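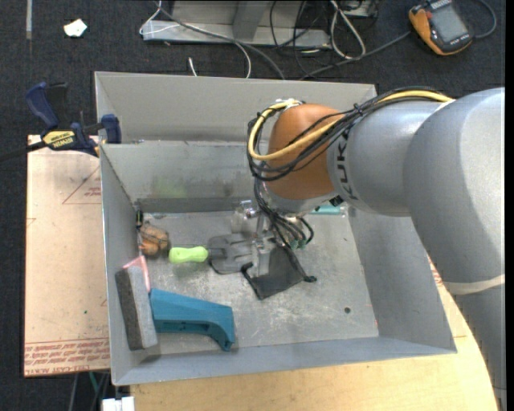

3.2 Bins and contents

Figure 4. Open gray metal bin with a small mixed load. A tool handle in bright lime green lies near the center of the floor.

Mixed bins are the least orderly part of the Gedton store. The shelves hold boxed stock in fixed places, but a bin takes whatever has no box of its own. We looked at 688 fills, all drawn from the same list of household and workshop goods supplied by Brunet. No fill held more than 12 objects, and the smallest held 5.

The bin in Figure 4 has tall sloping walls, and the right wall spreads widely outward. The floor carries whitish scratches and worn patches, and there are darker stains on the inner back wall. We did not clean or repaint any bin for the study, as marks of this kind are normal in daily use.

Three features of a fill were recorded: overlap, contact with a wall, and color against the floor. Overlap was noted whenever one object passed over another. In Figure 4 the short dark shaft at the right end of the green handle crosses a flat, dark gray translucent object, and the pair was entered as one overlap. The narrow teal object along the base of the back wall was entered as a wall contact. Dark flat goods, such as the black piece of fabric or mesh to the right of the handle, went into a separate color class from bright ones.

Fills were entered in Musora by two coders working apart. Where they disagreed, the fill was coded again by a third.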